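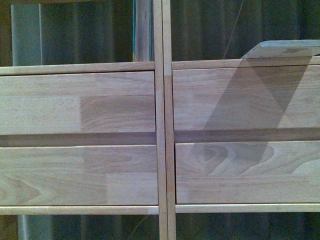

The four drawers of our practice unit, where the group began its work on handles and gaps.

Skitside Robotics Club
Progress report to the Peixoto Fund, covering the spring term up to June
Written by Mirela Toledo, club lead

Dear all at the fund,

Thank you again for the grant, and for being so patient while we waited for the school hall to sort out our evening slot. We have had a busy and rather happy term, and I am glad to say that most of what we promised you in the application is now under way. Some of it has gone more slowly than I hoped, and I will come to that as well.

Who has been coming
We now have 22 young people on the register, aged from twelve to seventeen, and most weeks nearly all of them turn up. They work in five teams, each with its own part of the library project: seeing, reaching, gripping, planning, and what the younger ones insist on calling "the talking bit" (the small screen that says what the robot thinks it is doing). Hazem Benmoussa has carried on as our technical mentor and has been wonderfully generous with his evenings.

Drawers
As you may remember, the long-term aim is a robot that can tidy a small reading corner and put things away for somebody who finds bending or reaching hard. We started with drawers, which sounded easy when we wrote the plan! Our unit has no knobs or handles on the fronts, only a dark gap between the upper and lower drawers, and the seeing team spent a good few weeks teaching their program to find that gap. Shadows were the great nuisance. A slanting shadow across pale wood can look very much like an edge to a computer, and so can a strong swirl in the grain. The team's answer was to save views with the light falling in different ways and to mark the real gaps by hand, on squared paper first and then on the screen. They have marked up over 600 views so far, and I must say their patience has put mine to shame.

Opening is still hit and miss. The upper drawers go better than the lower ones, and we have agreed to leave the lower ones until the autumn so that the younger members don't lose heart.

Books
The second half of term has been given over to books on shelves, and this is where the whole club has really come together. The planning team drew up a set of starting positions, with books upright, flat, close to a post or poking out over the front of the shelf, and everyone takes turns setting them out. A hardback standing with its page edges towards you is a tricky thing for the program, which had mostly been shown spines, and one placed close to the middle divider leaves very little room for a finger on that side. A paperback lying flat with its edge over the front of the shelf is a kinder problem – there is something to get hold of – though the gripping team worry a good deal about bending covers, and quite rightly.

We have also made a point of using books in more than one language. Several of our members read another language at home, and they were keen that the robot should not depend on English words to know a front cover when it meets one. 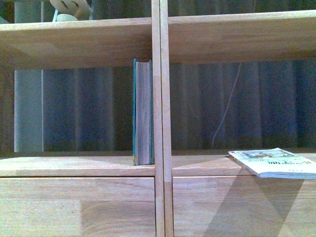 Money
Of the 3,000 pounds awarded, the largest share has gone on motors and a replacement control board from Brelent, with the rest spent on timber, cables and hall hire. The first board was returned under guarantee, which held us up by a fortnight, but the cost was refunded in full. A small sum is set aside for travel to the Liswood schools' challenge, and I would be grateful if you could confirm that minibus hire is allowed under the travel heading.

Next steps
Over the summer Hazem will run a short catch-up course for the members who joined late. In the autumn we go back to the lower drawers, and the gripping team would like to try softer finger pads of their own making. You would be very welcome to come along to a session – we start at 5 and there is always squash and biscuits.

With warm thanks from all of us,
Mirela Toledo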